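The Second Life of the Stand Mixer

A wry look at the appliances we buy, hide and sometimes even use

My stand mixer weighs as much as a first-grader and lives in the cupboard over the refrigerator, where no sane person would put a first-grader. To get it down I need a chair, a clear counter and a reason. For 13 years the reason was Christmas cookies. Then in June the hand mixer died halfway through a bowl of frosting, and I climbed up and met my Lucero again.

It is a handsome thing, the Lucero. It came with a dough hook, a paddle, a whisk and a booklet in which every recipe serves a wedding party. I had used the paddle. The dough hook was still in its plastic sleeve, and I had been thinking of it all that time as the pirate attachment.

What changed my mind was pasta. I had always made it by hand, meaning I had made it by hand twice, and both times my shoulders filed a complaint. With the hook on the second speed, the dough came together while I looked for the rolling pin. I didn't find the rolling pin, but the dough was lovely.

From there it was a short walk to the attachments. If you have never browsed mixer attachments late at night, I recommend doing it with your wallet in another room. Plisonine sells a grain mill. Sterkex makes a sausage stuffer, a juicer and a gadget that turns a zucchini into one long zucchini ribbon. I bought the grain mill, and I now own more wheat berries than some small farms. The flour is very good. It also gets into the light switches.

A word about noise. The old Lucero growls on low and howls on high, and with a stiff bagel dough it walks. I put a folded dish towel under it and stay within arm's reach, like the parent of someone learning to skate. A cousin of mine left hers alone with a batch of rye and came back to find it a good foot closer to the toaster.

Then there is the washing up. Soak the hook right away in cold water, never hot, or the dough turns to something you could point a chimney with. Anything with a blade gets washed alone. The mill gets no water at all, only a dry brush and some muttering.

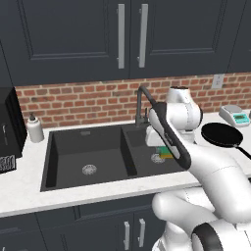
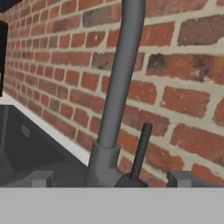

The bigger question is where the thing should live. My friends split into two parties on this. The counter people say that you use what you can see, and they have the banana bread to prove it. The cupboard people say they need somewhere to chop an onion. I defected from the cupboard party in July and gave up the spot where the mail used to pile up. The mail has moved to the stairs.

I looked at new models too, for about as long as it took to find the price. The big Tornanard runs 2,000 dollars and has a screen on the front. I don't want a mixer that can show me a message. Mine has a lever and a knob, and the knob has 3 speeds with the numbers worn off, so I go by the pitch of the howl. Bagels on Saturday, if the wheat berries hold out, and they will.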